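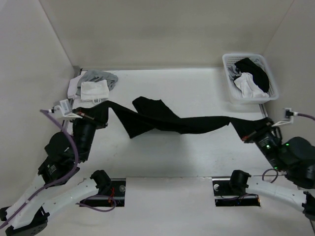
A long black garment, stretched from end to end.

Darlene MacPherson had coached the Dollwood quarterbacks for so many autumns that she could tell by the sound of a pass, even with her back turned, whether the boy who threw it had slept. Roald Løken had not slept.

"It's only Lermont," she told him, handing over the paper cup of coffee she had been meaning to drink herself.

"I know it's only Lermont, Coach."

He had played there for 2 seasons, of course, and everybody in town knew it, and everybody had found some kindly way to bring it up, at the bakery and the gas station and even in the dentist's chair, where a person can't very well answer back. His old number was still painted on the wall behind the snack bar over there. His old coach, Zacharias, had let him go by telephone on a hot July evening, in the middle of supper, and the pork chops had gone cold while he stood in the hall saying yes, sir, he understood.

"Do you want to beat him?" Darlene asked.

Roald thought about that for a good long while, turning the ball over in his big hands, while the sprinklers came on along the far sideline.

"I want to beat somebody," he said at last. "I guess he's who we've got Saturday."

She laughed so hard she had to sit down on the bench, and then she made him run the short slant again, and again after that, until it was too dark to see the laces and his mother was blinking her headlights at them from the parking lot.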